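Bin picking in a shared shop: Si-woo Shin on the Tirnberg cell

Si-woo Shin has been building a bin-picking cell at the Sestilwood shared workshop since September. The project goes by Tirnberg, after the street the shop is on. Ju-won Shin does the wiring and air, and Ye-ji Chae wrote the logging software. I spoke with Si-woo at the bench in the late afternoon, when the wood shop next door had shut down its planer.

The task is simple to state. The arm takes mixed objects out of one gray bin and places them in the one behind it. When the front bin is empty, the direction is reversed.

"The arm was the easy part," Si-woo said. "It goes where you send it. Most of my hours went into the things around it, which means bins, clamps, cables, and the height of the table."

The bins were the first problem. In the early version they sat loose on the wood and moved a little each time a finger touched a wall. The error was small on any one pick, but it added up over a run. Screwing them down was tried and dropped, as the bins have to come out for cleaning. They are now held with bar clamps at the sides.

"A clamp is fine if you check it. We mark the table with tape, and if the bin is off the mark we stop and set it again. Ju-won wanted a proper fixture with locating pins. He is right, and we will make one."

Cable routing took longer. The bundle has to be slack enough for the wrist to turn and tight enough to stay out of the bins. Ju-won's first routing kept the bundle close to the arm the whole way down, and it pulled on an air fitting at the end of the wrist's travel. The present one leaves a large free loop near the gripper.

"It looks untidy. People who visit always want to tie it down," Si-woo said. "I ask them to turn the wrist by hand first, with the drives off, and watch what the loop does."

Ye-ji's log covers 3434 pick attempts so far. Of those, 301 are marked as misses, where the gripper closed and nothing came up. Si-woo reads the misses by object and by place in the bin. Balls near a wall do badly. Flat cloth does badly anywhere if it is lying smooth, and better once it has a fold in it. Boxes are mostly fine until something leans on them.

"A finger needs room on the far side. If the object is against the wall, there is no far side. You can push it away from the wall first and then pick it, and that costs time. We have the push move working from the left wall only. On the right the arm is close to its own clamp and I slow it down a lot."

I asked how the objects are chosen. There is a crate of 19 under the bench, mostly plastic parts and household things, and Jin-sol Shim swaps a few in and out each week. Anything brittle is left out. The bin walls have picked up scratches and Si-woo does not plan to replace them - the vision code should cope with a dirty bin, in his view, and a clean one teaches it the wrong thing. 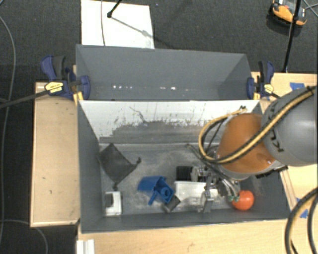 The next job is the fixture. Ju-won has drawn it with a steel plate under both bins and a stop at each corner, and Si-woo would like the plate cut before the air lines are touched again. After that he wants to write the push move for the right wall and run the same objects through it at normal speed.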